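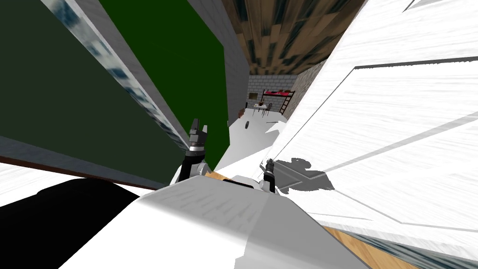
Figure 7. Two arms extended, seen from above.

Section 2: Turning on third-party sellers in Gister Storefront

Last revised May 14, 2020

Read this section before you invite a single outside vendor. Once they're in, they have opinions.

Before you start
You'll need an owner login, a signed seller agreement for each vendor, and the Sellmont pricing add-on switched off. It will offer to switch itself back on. Decline as often as it takes.

1. Open Settings, then Sellers, then Allow outside sellers. Click Yes. Click Yes again when it asks whether you meant it.

2. Under Who sets the price, choose Seller. The other choice, Store, puts you in charge of what an independent business charges for its own goods while you sell the same goods beside it. Competition regulators have a well-developed interest in that arrangement.

CAUTION: Do not choose Store for outside sellers without written legal advice. A cousin who did first-year law doesn't count.

3. Leave Match lowest listing unticked. When it's ticked, your own listings follow a seller's price down and stay there, and the seller will notice before you do.

4. Enter your commission. The form accepts any figure from 2 to 775 per cent. We've asked for the upper limit to be looked at.

5. Set Data sharing to Own sales only. Your buying staff shouldn't be able to see what a seller's customers paid, however nicely they ask.

6. Upload the seller agreement as a PDF. Files named "final_FINAL" are accepted with regret.

7. Click Send invitation. The seller has 7 days to respond before the link expires.

Note: Stores moved over from Matar keep their old pricing rules, including the ones you forgot you wrote. Open Rules, sort by Date created, and delete anything that mentions a price floor. One store arrived with 969 of them, most written in a single December.

If something goes wrong
Error K2 means the Kakari payment link hasn't been authorised. Sign out, sign in, and repeat step 1.

If a seller complains that their price has changed by itself, pause the listing and export the price log before you touch anything else. Send the log to Ada Barbieri in Seller Compliance, with the store number in the subject line. Please don't tidy it up first. She prefers them untidy.

Next: Section 3, Refunds and who pays for them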